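4. Choosing which views to believe

4.1 The trouble with wardrobes

The planner described in Section 3 asks a simple thing of perception: given what the wrist camera sees now, where may the fingers go next, and how sure are we? On a table top this question is nearly always easy to answer, and we will confess that for most of the first year we treated it as solved. The tables in our kitchen recordings are flat, the objects stand apart from one another, and a view that is spoilt by a quick movement of the hand is followed a moment later by one that is perfectly good. We had grown rather comfortable.

Hanging clothes took that comfort away from us. Garments on a rail touch one another along their whole length, they hide one another, and their outlines say very little about where one stops and its neighbour starts. They also move when they are touched, and go on moving for a while afterwards, so that a map built from the last dozen views is partly a map of places where the cloth used to be. Our earlier pipeline, which we call Reltavow after the software branch it grew out of, handled this by averaging. Every view was given the same weight, the views were lined up using the estimated path of the hand, and the result was smoothed. In the wardrobe recordings this gave us a soft grey lump with no gaps in it at all, and a planner that (quite sensibly, given what it had been told) refused to reach in anywhere.

The work reported in this section began as an attempt to patch that behaviour and ended, some months later than we had hoped, as a replacement for it. The new part is called Iketti. It is a small piece of software that sits between the image stream and the map, and its whole job is to decide how far each part of each view should be believed.

4.2 Recordings

We used 610 short recordings made with the hand-held gripper in cupboards, wardrobes and narrow hallways, all of them with the wide-angle lens described in Section 2. Of these, 488 were used for fitting and the rest were kept aside for testing and not looked at until the design was settled. The split was made by home and never by recording, so that no wardrobe appears on both sides. We mention this because in an earlier draft of the work we had split by recording, and the figures we got were a good deal more flattering than they deserved to be.

The people making the recordings were asked to work at their own pace, and this turned out to matter a great deal. Some move the gripper in long, slow sweeps, while others go straight for the thing they want and correct themselves on the way. The second group produces far more blur, but also far more of the close, awkward views in which the interesting decisions are made, and we would not like to be without them. Throwing away every blurred view, as we tried first, meant throwing away most of the approach phase for precisely those people whose approaches were the most natural.

4.3 Blur is a local matter

The observation on which Iketti rests is a modest one, and we suspect that many readers who have spent time with wrist cameras will have made it for themselves. A view from a moving hand is seldom blurred evenly. When the hand turns as it travels, one side of the view may sweep past quickly while the other hardly shifts at all. Things close to the lens smear more than things further away, and something that swings on its own strap adds a movement which the hand's path knows nothing about. A single sharpness score for the whole view mixes all of these together, and gives a middling number that is true of no part of it.

Figure 4 shows a case of the sort we mean, taken from a wardrobe recording. It was one of the views that the whole-view filter in Reltavow discarded, and we have come back to it many times while working on the method, partly because so much of what we care about can be found in it at once.
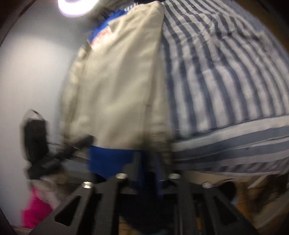
Figure 4. A wrist view of closely hung clothes under a ceiling light. Stripes on the shirt at right remain distinct, while the bag and the beige item at left are smeared by motion.

The striped shirt is sharp enough that single stripes, and even a few loose threads, can be followed by eye. The black bag on the other side is doubled, and an outline drawn round it would be wide by a good margin. Discarding the view means losing the shirt as well; keeping all of it means telling the map that the bag is fatter than it is. Iketti keeps the one and doubts the other, which seems to us the sensible thing, and is also what most people would do if they were asked to trace the view on paper.

The boundary between the cream jacket and the shirt is the part which the planner most wants. The two garments press together there, and the depth estimate taken by itself finds hardly any step between them. The change in pattern, on the other hand, is strong and (in this view at least) clean. We therefore let the pattern boundary count as evidence for a possible parting of the cloth, though only where the local sharpness is high, and never as evidence of free space. The difference between these two is important to the planner. A parting is somewhere that fingers may try to push in slowly, with the force limit turned down, whereas free space is somewhere they may travel at ordinary speed.

Patterned cloth brings its own difficulty, and the same shirt shows it nicely. Its stripes run sideways near the bottom, where the fabric folds or drapes over a lower edge. A method that looked only at the change in stripe direction would be tempted to announce a second garment. We have not cured this altogether. What helps is to follow the stripes over several views and ask whether the two bands keep step with each other as the camera moves, and where they do, the boundary is marked as a fold and its weight brought down.

4.4 How the weights are made

Each view is divided into a grid of overlapping patches, after a mask has been laid over the gripper itself. The mask is fixed, the gripper being always in the same place relative to the lens, but we found it worth widening by a few pixels to allow for the shadow that the arms cast on nearby cloth. The wide-angle view is not straightened first. Straightening stretches the outer patches and makes them look softer than they are, and an early version of Iketti had a strong dislike of the outer parts of every view for that reason alone.

For each patch we work out three quantities: a local sharpness, the movement expected from the hand's estimated path, and the movement measured against the views on either side. Where the expected and measured movements agree and are small, the patch is believed. If they agree and are large, it is believed less, and its smear is passed on to the map as uncertainty along the direction of travel. Where they disagree, something in the view is moving by itself, and the patch is kept for the present moment but is not allowed to change the lasting map. A bag swinging on its strap usually ends up in this last group, as do sleeves.

Bright lamps needed a rule of their own. The outline of a bare ceiling light scores very highly for sharpness and tempts the matching step to hold on to it, sometimes at the expense of everything else in view. Smooth pale walls do the opposite, offering nothing to match, and were being marked as badly blurred when they were merely plain. Patches with too little texture to judge are now labelled as unknown, and take the value of their neighbours with a wide margin. This was a small change, and a slightly embarrassing one to have needed, but it removed more false stops in narrow wardrobes than any other single step.

4.5 Fitting, and a word on the tooling

The three quantities are joined by a small network with two hidden layers, fitted so that the weighted map agrees with a slow reference sweep made at the end of each recording. We had no wish to label patches by hand. A subset of 201 recordings was nonetheless checked by eye, using the Flurkach viewer, which lays the weights over the view as a tint and lets one step back and forth through the sequence – a humble tool, and the one we would least like to give up. Most of the faults described in this section were found by somebody leafing through Flurkach with a cup of tea, well before they showed in any summary score.

The fitted weights are written out beside the images in the Avcı format, so that older parts of the planner can read them without being changed. If the weights are missing, the planner falls back on the equal weighting of Reltavow and makes a note of having done so in its log. The versions of the code and the weights used for all results in Section 5 are those of 15 March 2025.

4.6 What is left undone

Two shortcomings should be kept in mind when reading the results. The first is that plain garments of similar colour, hung close together, still come out as one. Iketti can say that it saw them well, but seeing them well does not reveal a parting where there is no pattern, shadow or step in depth to show it, and the planner must then fall back on touch. The second is that the reference sweep is itself disturbed whenever the clothes have not yet come to rest. We left a pause before each sweep from August onwards, but the earlier recordings have none, and we have kept them in with a larger allowance for error in the fitting. Leaving them out altogether changed the weights very little, though it did make the method somewhat more timid around sleeves and straps, and we return to this when discussing the failed reaches in Section 5.3.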